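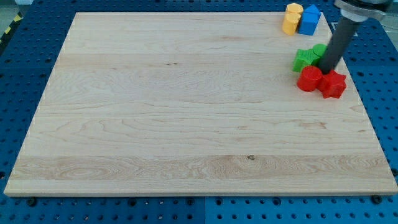

Wood Materials and Finishing
Unit 4: Moisture, Movement and the Flat Panel

Instructor: Tiruwork Negash
Reading to be completed before class: course reader, section 4, and the supplement on shrinkage

1. Scope of the unit

This unit covers the ways in which solid wood takes up and gives off moisture, and what that means for wide panels such as table tops, shelves and cutting boards. Students are expected to know the terms radial, tangential and longitudinal from Unit 3. These will not be reviewed in class.

2. Free water and bound water

Water in a living tree is held in two places. Free water fills the hollow centers of the cells. Bound water is held within the cell walls. As lumber dries, the free water leaves first, and the board loses weight with little change in size. The point at which the free water is gone and the walls are still full is called the fiber saturation point. Shrinkage begins in earnest below it.

Lumber continues to exchange moisture with the air for as long as it is in service. A finish slows the exchange but does not stop it.

3. Direction of movement

Movement along the length of a board is small enough to ignore in most furniture work. Movement across the width is not. In nearly all species the tangential figure is larger than the radial figure, and a flatsawn board will therefore move more across its face than a quartersawn board of the same width.

Maple is a useful case for study. It is hard, takes a smooth surface and is widely used for work tops, yet it moves a fair amount with the seasons. Figured stock calls for extra care at the planer, as the grain rises and falls along the board and is liable to tear. Light passes and sharp knives are required. Grain near a knot should be treated in the same way.

4. Cupping, bowing and twist

Cup is a curve across the width. Bow is a curve along the length of the face. Twist is present when the four corners do not lie in one plane. Twist is checked with winding sticks, and students should practice this until it can be done without help.

A panel left flat on a solid bench will often cup overnight — one face is open to the air and the other is not. Panels in the shop are to be stood on edge or placed on stickers. Stickers are spaced 12 inches apart and kept in line from layer to layer.

5. Allowing for movement

Wide tops are to be fastened with slotted holes, buttons or figure-eight clips. Gluing a top directly to its frame is not accepted in graded work. Breadboard ends are glued at the center only, and the outer pegs pass through slotted holes in the tongue.

6. Assigned work

Each student will prepare one sample panel and record its width and moisture reading at the start and end of the unit. Readings are taken at three marked points, no closer than 15 mm to an edge. The written report is worth 55 points and is due at the last class meeting in September. Late reports are accepted only with prior approval from the instructor.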